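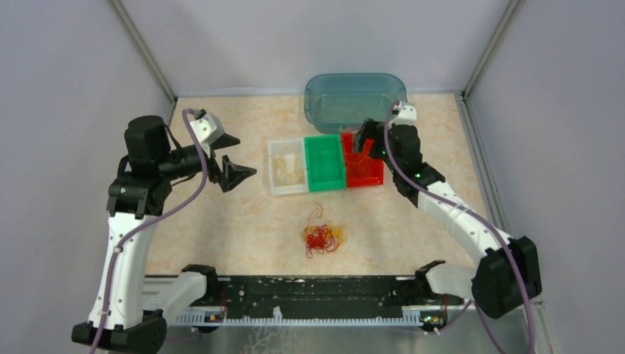

One buyer wrote in that the old timer was fine for adults but too slow off the mark for kids, they'd hit the pad before the tone finished and it logged nothing. Fixed in the new one. Early presses now get logged as early presses.

Vorna Reaction Timer, 2 pads
Item no. 1459
In stock - ships Wednesday

For anyone who wants to test reaction time at home or in a psychology class. Light comes on, or a tone plays, you press. Time shows in milliseconds. Both pads run at once so you can test two people side by side, or left hand against right hand on the same person.

Sound usually beats light. Most people don't beleive it until they've tried it on themselves. Try it tired, try it after coffee, try it with someone talking to you the whole time.

What you get:
Timer unit
2 press pads with cords
Power adapter
Printed guide from Jidton, with score sheets

Memory holds 500 trials. After that the oldest ones get written over, so copy your scores out first. No app, no account, no wifi.
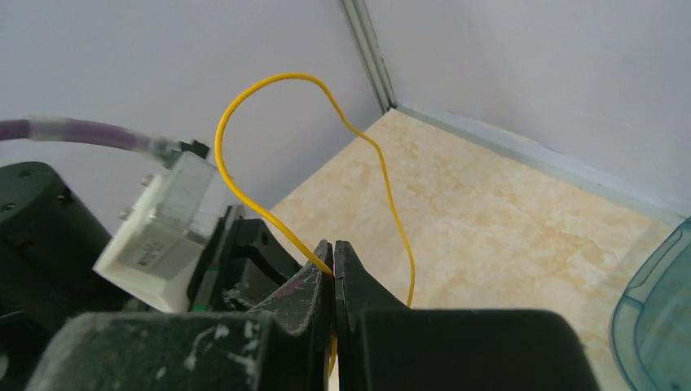

Wait time before each signal is random so nobody can guess the rhythm. You can switch to a fixed wait in the menu, good for showing a class how fast people start to anticipate. Tone volume has its own dial. Light is white only - the color version is the Kollár edition, seperate page.

Price: $389
Extra pads sold in pairs, same page as the Erkow stands. Erkow stands fit both the old and new pads.

Not a medical device. Don't use it to decide if somebody is ok to drive.

Returns: unused, in the box, with the score sheets. Call before you send it back please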